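4.2 Effect of camera placement on narrow-neck grasps

The first set of trials compared three views of the same task. The arm is a simulated Franka with a two-finger linkage gripper, and the task is to take a vase by its neck, lift it clear of the table and place it on top of a closed box. We kept the gripper, the controller and the policy architecture fixed and changed only which camera streams were given to the policy. The room layout came from the Nallow scene set, which we used without changes apart from the tabletop objects. Physics and rendering were both run in Womelier.

We chose a vase for this comparison because the grasp has little room for error. The neck is short, and the body widens quickly below it. A finger that comes down too far to one side lands on the shoulder and pushes the vase over. A finger that stops too high closes on the lip, and the vase tends to swing when it is lifted. Both failures also came up in our earlier tests with bottles, but less often.

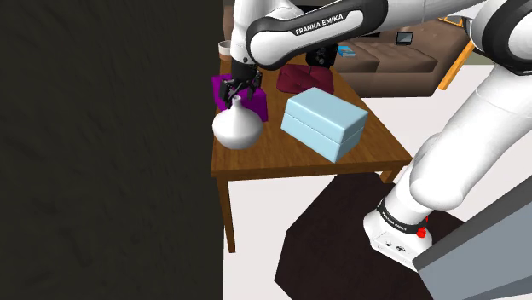

Each policy was trained on the same 1,937 demonstrations, collected by teleoperation in the simulator. Demonstrations in which the vase fell were removed before training. We did not remove slow or hesitant ones, and some of them include a second approach after a missed first one. Object positions were sampled again at the start of every demonstration, with the vase always upright and always within reach of the arm.

For evaluation we drew 304 starting layouts that do not appear in the training data. All of the policies were run on the same layouts in the same order. A trial counts as a success if the vase is standing on the box when the time limit is reached and the gripper has let go. A trial in which the vase was lifted but dropped on the way was scored as a failure, and the stage of the failure was logged separately.

The fixed views differ mainly in how much of the arm they take in. The wide view covers most of the arm and most of the furniture, so the vase takes up few pixels once the input is scaled down. The close view is aimed across the tabletop and loses the arm above the gripper. Neither one was tuned for this task. They are the default positions we use for all of the tabletop scenes, and moving them closer to the neck would probably have helped the fixed-view policies at the cost of making the comparison less useful.
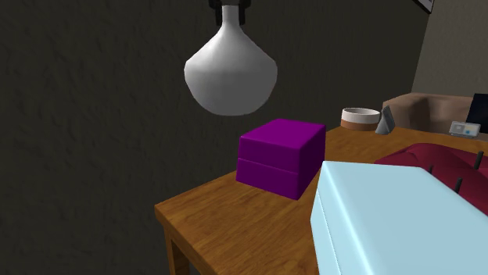
The lift itself caused few problems under any of the camera settings. Once both fingers were on the neck, the controller brought the vase up along a straight path and the hold was usually kept. Most of the difference between policies came earlier, during the last part of the descent, and later, when the vase had to be lined up over the box. In the second case the policy has to judge the position of the underside of the vase, and from a fixed camera at a low angle this is hard to separate from depth.

We tried two controllers, an impedance controller and the Scanlon position controller, to check whether the result depended on this choice. The order of the camera settings was the same with both. The position controller was stiffer at contact and knocked the vase over more often when the approach was off center. All later results use the impedance controller.

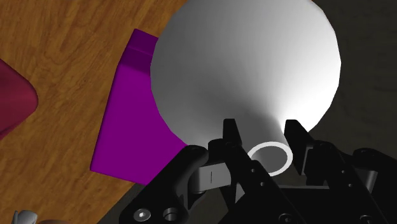

Figure 6. Wrist camera input for the vase task.

The wrist stream was the most useful single input for the grasp and the least useful for placement. It is mounted so that it looks along the fingers, and the gripper itself takes up a large part of every image. For the grasp this is a good trade. In Figure 6 the two fingertips are on either side of the neck and the white rim is in plain view between the links, so the sideways error can be read from the image with no need for calibration. For placement the same view has a clear weakness. The flared body covers part of the purple box and leaves only one side of it easy to see. A policy with no other camera has to work from that portion.

We looked through 143 failed trials of the wrist-only policy and sorted them by stage. Misplacement was the largest group. In many of these the vase was released past the edge of the box after a clean grasp and lift. Adding the close fixed view reduced this group the most, while adding the wide view gave a smaller gain. We therefore use the wrist and close views together in the gripper comparison in Section 4.3, where the linkage gripper is tested against the Ralteck parallel gripper on the same layouts.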